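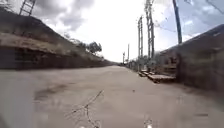
The lane between the bank and the wall, looking down its length.

Home | Guides | Path Care | Crack Repair | Contact
Print this page | E-mail this page

Section 5: Patching a Crack in a Concrete Lane

I look after the long concrete lane at Giltbridge, and this is the section people write to me about most (usually in September, when they've just noticed how long their crack has gotten!). Mine is a thin one that zigzags and splits into forks, a bit like a twig. If yours looks like that, a pourable filler will do nicely. I use Geltavus, but follow the label on whatever you buy.

Before you start

You'll need a stiff broom, a narrow wire brush, a small trowel, a bucket, rags, gloves, safety glasses and a dust mask. Pick a dry spell. Overcast is fine, and I like it better than full sun, which skins the filler over before I've finished fussing with it.

CAUTION: Look up at the bank and the wall before you kneel down. If there's fresh soil or stone on the lane below them, stay out and get the bank checked first.

Steps

1. Sweep well past the crack on both sides. Dust drifts back in while you work, so I clear a strip wider than I think I need. Pick up pebbles too.

2. Brush out the main crack, then each fork, right to the tip. Glasses and mask on for this one. The tips are fiddly and I've skipped them before, and those were the bits I had to redo.

3. Check any dark patches nearby. Some are just old stains, but if one feels damp, tape a square of plastic over it and leave it 18 hours. Droplets underneath mean it's too wet to fill, so come back another day.

4. Mix a small batch, enough for 6 feet of crack and no more. I got ambitious once and ended up with a very solid bucket.

5. Pour slowly, starting at the low end. Let it sink, top it up, and draw the trowel across so it sits level with the concrete. Wipe smears off the surface right away.

6. Block the lane at both ends and keep everybody off it overnight. Bikes too!

NOTE: If one side of the crack sits higher than the other, or you can push the trowel blade in to the handle, filler won't hold. The slab is moving, and you want Section 6 (Lifted and Sunken Slabs).

NOTE: Ostumen and Cruzado fillers come out darker than Geltavus on pale gray concrete. I don't mind a visible repair, but try a dab near the edge if you do.

Rinse the bucket and trowel while the mix is still soft, and keep the rinse water out of the drain.

Filed under: Paths & Lanes, Concrete, Fall Jobs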